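Notes for the library evening, December 2022
(talk slowly, water on the left, don't skip the bit about the bus)

**Opening**

Good evening, everybody, and thank you for coming out in this weather! Wait for coats and chairs to settle. Say thanks to Dardo Bustos for the invitation and for the soup.

I want to talk tonight about learning a language late. I was 57 when I signed up for my first Spanish class, and I'd like to tell you I did it for some grand purpose, but the truth is that my son had married into a family from Montecinos and I was tired of smiling at people across a dinner table. (Pause. This usually gets a laugh from the grandparents.)

Ask for a show of hands: who took a language in school? Who can still order a meal in it? Keep it friendly, no picking on anyone.

**The first winter**

- The class met above the hardware store in Pluvstead, in a room with one radiator and a very loud clock.
- I had a blue notebook and I wrote everything in it. Verbs at the front, nouns from the back, and when they met in the middle I bought another one.
- Tell the story of "embarazada." I wanted to say I was embarrassed about my homework and told a room of strangers I was expecting. They were very kind, and one lady congratulated me.

What I remember most about that winter is how tired I was. I'd come home after two hours of class and sit in the car in the driveway for a while before going in. People talk about a language as if it were a list you learn, and some of it is, but a good deal of it is sitting there with your ears open while most of it goes by.

**Listening before talking** (slow down here)

My teacher made us listen to the same recording every day for a week. It was 3 minutes long, two neighbors arguing over a fence. On Monday-type days, meaning the first day of anything, I got the word for "dog." By the end I was taking sides.

~~Play the recording~~ – skip it, the speakers in this room are poor. Just do the voices.

If you take one habit home tonight, I hope it's this one. Pick something short, pick something you don't mind hearing again, and stay with it. Children's stories are fine. Weather reports are wonderful, they use the same words over and over and somebody reads them clearly.

**The bus**

On my first visit I took the bus into town alone, very proud of myself, and asked the driver for a ticket in a sentence I had practiced all through breakfast. He answered with a question I had not practiced. I said yes. I rode 11 stops past my own and came back on foot in good shoes, and along the way I talked to a man selling oranges, a girl with a scooter and a priest, all to ask the way, and I understood the priest!

(Don't rush this. Let them enjoy the shoes.)

**Talking with hands full**

The next big step came in the kitchen. My daughter-in-law's mother wouldn't let me sit and be a guest, she gave me a knife and a bowl of potatoes, and something about having my hands busy let my mouth loosen up. I made mistakes all afternoon and the potatoes got peeled just the same. So I always tell people to find a job to do alongside somebody. Fold the sheets, wash the car, weed a bed of carrots. 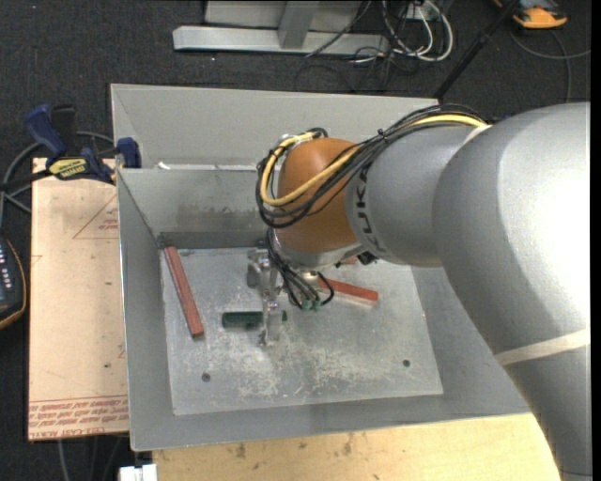 And please, let people correct you. I know it stings a little. I used to ask my grandson to squeeze my hand when I got a verb wrong, and there were dinners when I lost all feeling in my fingers. He's taller than I am now and he still does it.

**If someone asks about memory**

- I forget words too, in both languages.
- Little cards on the kitchen cupboards worked well for me. My husband learned "cuchara" that way without ever meaning to.
- I don't have any science to offer. Say so plainly.

**Closing**

Read the postcard, the one from October, in Spanish first and then in English. It's short. Hold it up so the back row can see the stamp.

Then mention the conversation table, which meets in the small room by the returns desk, beginners very welcome – sign-up sheet is with Dardo, pens are in my bag. Questions after that, and there's more soup.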